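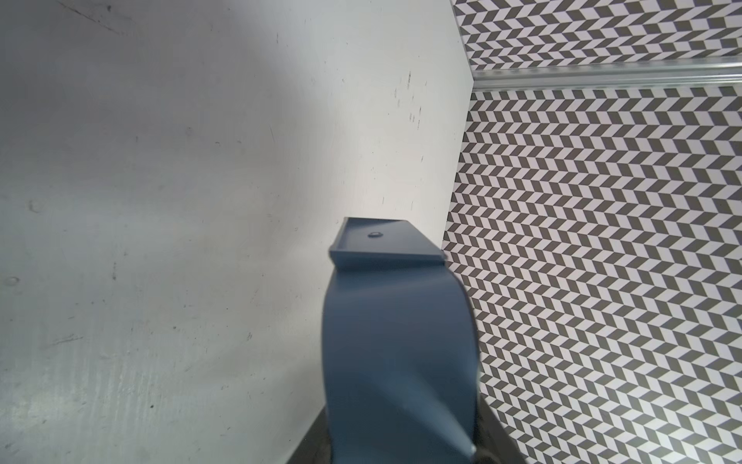 Blue-gray, with one small screw near the tip

The Paper Lantern Year

I'd promised Tallmont 165 paper lanterns by the end of July, and on the morning this story starts I had 37. I'm being generous with the 37. A couple of those were more like crumpled bags with ambitions.

My aunt used to make all the lanterns for the town's river night, every single one, at her kitchen table with a pot of flour paste and the radio going. Then she moved to Plarnia to be near the sea and left me her bone folder, her good scissors and a shoebox of patterns with no instructions whatsoever. Just shapes! Long leafy shapes with little tabs and pencil marks like "ease here" and "mind the neck." What neck? It's a lantern.

So I called her.

"Which paper are you using?" she said, before hello.

"The Giker. The cream one."

There was a long silence, and I could hear gulls.

"Oh, honey," she said. "Giker cracks. You need the Dzene."

I had bought 900 sheets of Giker. They were stacked in my hallway in three towers, and I'd been squeezing past them sideways for a month to get to my own bathroom. I said something like, well, maybe if I fold it gently, and she laughed so hard she had to put the phone down on something.

I tried the kettle first. I held each strip in the steam until it went limp and then creased it along the pencil line with the bone folder, and it worked great for about as long as it took to make a cup of tea with the same kettle. When I came back the creases had sprung open and one had split right up the middle. Then I tried brushing a thin coat of paste on the back before folding, and that was better – slimy, but better. The paper bent. I hung the panels over the shower rail on clothespins and went to bed feeling like a genius.

At some point in the night the shower rail came down. I heard it and I decided not to have heard it.

In the morning the panels were all in the tub in one big stuck-together clump, and when I lifted it out, it held. It had dried into this strange ribbed bell, wide at the bottom and pinched in up high, with the tabs flaring out over my hand. I sat on the edge of the tub and looked at it for a good long while. Mind the neck, I thought. Ease here.

I put a little battery candle inside and turned off the light.

Okay, so I cried a bit. My whole childhood was in that bathroom, the river and the wet grass and my aunt's hands all white with flour, and the cracks she'd warned me about were glowing like veins in a leaf.

I called her again.

"How did you pinch the neck?" I said. "On purpose, I mean. Without breaking the shower."

"Rubber band," she said. "While it's damp. Did I not write that down?"

She had not written that down.

By river night I had 92, and I carried them to the water in laundry baskets, a few trips of it, with paste in my hair. The lady at the table checked her list, which still said 165, and then she looked in the top basket and lifted one out by its wire.

"These aren't like your aunt's," she said.

"No," I said. "It's the wrong paper."

She turned it around a couple of times, and then she asked if I had any more of it, and I told her about my hallway.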